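Folding notebook, June
Started 9:40 a.m.

Back to the long-sleeved tops. I said I'd leave them until the tees were settled, and the tees aren't settled, but I'm sick of tees. Every method works on a tee. You could drop a tee down the stairs and call the result a fold.

The question for today is whether the Dudanov fold does what its fans claim on anything with sleeves and a collar. The claim, for whoever reads this after me: no press lines on the chest, sleeves fully inside, packet stands on its own edge in a drawer. I've been hearing this since winter and have yet to see a packet stand up by itself unless there was another packet leaning on it. I've read the instruction sheet again. It says "smooth the garment" in the first step and then never returns to the subject. Smoothing the garment is most of the work. It's like a bread recipe that begins with "make dough".

Also on the table, so to speak: the Tranar board, which I borrowed back, and hand folding with no method at all (thirds, the way my mother did it). The plan is 3 goes per method on the same top, packet goes into the Vidar drawer, stays there over lunch, comes out, gets looked at under the window.

Surface

Working on the bed again. I know the last entry said a hard table was the only fair surface. I've changed my mind, or at least I'm suspicious of the table results. Who folds laundry on a cutting table? People fold on the bed. If a method needs a hard, flat, waist-high surface then the sheet should say so, and it doesn't.

Trouble with the bed is that it gives. Push down to smooth one part and another lifts. And the sheet moves along with the garment. If the sheet has wrinkles under it, you can chase a ridge across the back of a top for ages before working out that the ridge belongs to the bedding. I pushed the comforter up to the far side and left it in a heap. The bed's a big one with rounded corners, so there's room for a top with its arms out and a place to set the packet down.

Printed sheet, pale. I used to think the sheet should be plain. For a black garment I don't mind a busy pale one, it makes the outline very plain and you see right away when a cuff has rolled under. For anything white or patterned it would be hopeless. Make a note of that for the handout, if there's ever a handout.

The garment

Black, long sleeves, high collar that stands up, orange cuffs. KISS printed at the collar. An orange patch on the right sleeve with tiny writing on it, more white lettering beside that. I picked it because it's awkward: collar that won't lie down, cuffs that show in contrast if they poke out of the packet, and black, which shows all the lint in the house. With a black top and orange cuffs nobody can tell me the sleeves are "basically inside". Either there's orange showing or there isn't.

Laid it out collar away from me, hem towards me, arms out and down. Took longer than the fold will. The underarm on the left keeps bunching. I flattened it, it came back. Flattening it properly means lifting the whole sleeve and setting it down again, and then the chest picks up crosswise creases from the lift. I'd call this the main finding of the morning and I haven't folded anything yet.

Collar: the corners stand up into points and the fabric between them tips over so that the printing catches in a fold. You can press it flat with the side of your hand. I wouldn't bet on it staying.

Lint

The Karagiannis roller was supposed to deal with this. It's fine. It picks up what a piece of packing tape picks up. I'm not persuaded by the "one pass" on the label, and I did more than one pass, and there's a white speck near the middle of the body that I can see from where I'm sitting. I've left it there on purpose as a marker. If I know where the speck is I can tell which way the packet got turned over, which has caught me out before (see the argument about packet orientation, two pages back, where I was wrong and haven't said so until now).

Dudanov, first go, 10:15

Sleeve across, edge in, other sleeve across, edge in, bottom up, tuck. The tuck is the part that gets filmed. On a tee you've got a hem to tuck into. On this one the hem's wide and there's more of it than you need, so the pocket gapes and the collar end slides back out as soon as you let go. No orange showing, I'll give it that. Packet did not stand. Packet lay down like a dog.

Second go I started with the sleeves folded lower, level with the chest, so the bulk would sit in the middle. Better shape, fatter packet. One cuff showing.

Third go, same as the first but slower, trying to be fair. It stood long enough for me to write "stands" and then I had to cross it out.

Tranar board, 10:50

The board is honest about being a board. It makes every packet the same width, which looks tidy on a shelf and I think accounts for most of its reputation. The sleeves are longer than the panels, so they have to be doubled back by hand before you flip anything, and by that point you've done the folding. On a mattress the board also tips when you work the side panel, because there's nothing firm under it. I had to hold it down with a forearm. I've seen people do it quickly in a shop, on a counter.

The packet is good, though. I don't like writing that. Flat, squared, collar in the middle. The creases run where the panel edges were and they look deliberate. Whether deliberate creases are better than accidental ones depends on who's wearing it.

Somebody upstairs priced replacing our folding tables and came back with $3000 and a brochure. I'd like it recorded that a bed and a pair of hands gave results this morning that I can't tell apart from the table results, and that I'd spend the money on the window blinds.

Thirds, by hand, 11:20

Side in, side in, arms down the back, up in thirds. No tuck, no standing claim, no accessories. Ugly at the collar because the points push the top layer up. Otherwise the flattest of the lot, and quickest too, though I'm used to it and that isn't a fair contest. I'd want someone who learned Dudanov first to do the same comparison before I believed myself.

Lunch. All of it into the Vidar drawer, one at a time would've been right but there isn't the day for it, so what went in was the last thirds packet, with a stack of tees on top to stand in for a full drawer. The stack weighs 800 grams on the kitchen scale. The others I only looked at fresh. This is a hole in the comparison and I'm not going to paper over it.

1:30 p.m.

Out of the drawer. Crosswise lines on the chest. Could be the fold, could be the lines I put in myself when I lifted the sleeve. I can't separate the two and neither could anyone else, which makes me doubt most of what we wrote down for the tees as well. We never recorded the state of the garment before folding. We wrote "smoothed" and moved on, same as the instruction sheet.

So from here on: lay flat, look at it, note the creases before anything is folded, and only then begin. Chest, both underarms, collar, hem. Note which side the patch is on so we're all calling the same sleeve "right". I've been going by the patch. If you've been going by the wearer, say so in the margin and we'll sort it out.

Things I'd still like an answer to:

Does the collar want to be folded down before the sleeves come in, or left until last? The sheet shows a crew neck and is no help.

Does the patch make a stiff spot in the packet? I thought I could feel it through the layers. I also knew it was there, so I don't trust that.

Is there any drawer, anywhere, in which a single packet stands up with no neighbours?

Will spread it out again after coffee and go from the beginning, with the chest creases and the left underarm written down first.

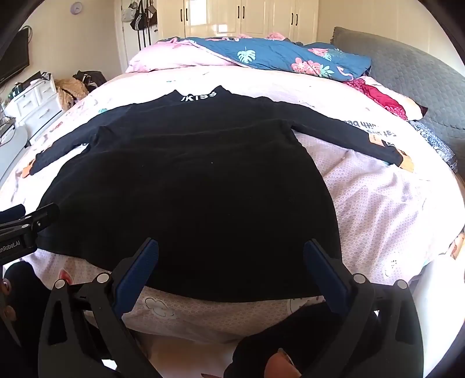 Tranar board goes back tomorrow morning, if anyone wants a turn on it take it tonight. The roller needs a new sleeve of sheets and I'm not buying the Karagiannis ones again until I've tried the tape against it properly.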